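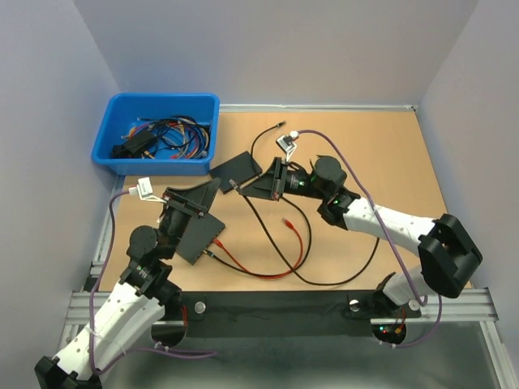

Why do cables get tangled when they are stored together in a bin?

A cable is long, thin and flexible. When several are put in one bin, each one bends into loops, and the end of one cable can pass through the loop of another. Moving the bin lets more ends pass through more loops. The more cables there are and the longer they are, the more crossings form.

What is inside a cable

A cable carries electricity, signals or both. Most cables have three kinds of parts.

Conductor: the metal in the middle, usually copper. Electricity moves through it easily. A cable may have one conductor or many.

Insulation: a layer of plastic or rubber around each conductor. Electricity does not move through it easily, so it keeps the conductors from touching each other.

Jacket: the outer layer, which holds everything together. When people talk about a blue cable or a yellow cable, they mean the color of the jacket.

At each end there is usually a connector. A connector has metal contacts and a shaped shell. The shape helps keep a connector from being pushed into the wrong socket.

What the colors mean

A bin of cables can hold black, blue, yellow, red and white ones all at once. For network cables, the jacket color normally makes no difference to how the cable works. A blue network cable and a red one of the same type do the same job. Colors help people follow one cable through a crowd of others. An office might use yellow for telephones and blue for computers, and the office next door might do the opposite.

The wires inside electrical equipment are different. Their colors often follow safety rules. Children should not open a cable or a plug to look at them.

What a network device does

Many network devices are flat boxes with sockets for cables. Two common kinds are the switch and the router.

A switch connects devices in the same building. If a computer sends a page to a printer, the switch passes the page to the socket where the printer is plugged in.

A router connects one network to another. In a home, it connects the home network to the internet.

Information travels in small pieces called packets. Each packet carries an address, in the same way that an envelope does. The device reads the address and sends the packet on. A photograph may need 200 packets or many more, depending on its size.

What a power adapter does

The electricity in a wall socket is alternating current, or AC. It changes direction many times each second. In the United States, the voltage at an ordinary socket is near 120 volts. Most small electronic devices need direct current, or DC, which flows one way, and they need a much lower voltage.

A power adapter changes one into the other. The parts that do this fit inside a plastic case. If the case is large and sits partway along the cord, people often call it a brick.

Every adapter has a label. The word INPUT shows what the adapter can take from the wall. The word OUTPUT shows what it gives to the device, in volts (V) and amps (A). The output voltage must match the voltage the device needs. The adapter must also be able to supply enough amps, and the plug must be the right type. A plug that fits is not proof that the adapter is correct. Ask an adult to check the label.

How a knot forms

In a tangle, many cables only cross over one another. A crossing comes apart when one cable is lifted. A knot is tighter. It forms when a free end goes around another part of the cable and through a loop.

Short, stiff cables form fewer knots because they cannot bend into small loops. Long, soft cables form more. A connector can make things worse by catching on a loop as it is pulled through.

How to sort a bin of cables

Check with an adult first. Use only cables that are unplugged at both ends.

1. Clear a flat surface, such as a table or a board.
2. Take out the heavy items, such as power adapters and network devices.
3. Unplug any cable still attached to a device. Hold the connector, not the cord. Some network connectors have a small plastic tab that must be pressed first.
4. Find a free end and follow it back through the tangle. Loosen each loop before moving the end through it.
5. Lay the freed cable to one side.
6. Repeat until the bin is empty.
7. Put cables with the same connectors together.
8. Set aside any cable with a split jacket or bent contacts and give it to an adult.

Pulling hard on both ends of a tangle makes the knots smaller and tighter. It can also break the conductors where they meet the connector.

How to coil a cable

Hold one end in one hand. With the other hand, bring the cable around in a circle the size of a dinner plate. Add more circles of the same size, letting the cable turn a little between your fingers so that it lies flat. Close the coil with a reusable strap.

Do not wind a cable tightly around an adapter. The sharp bend where the cord leaves the case can weaken the copper inside.

Words to know

Amp: a unit that measures electric current.
Conductor: a material that electricity moves through easily.
Packet: a small piece of information sent over a network.
Volt: a unit that measures the electrical push between two points.

Text by Ignacio Haddad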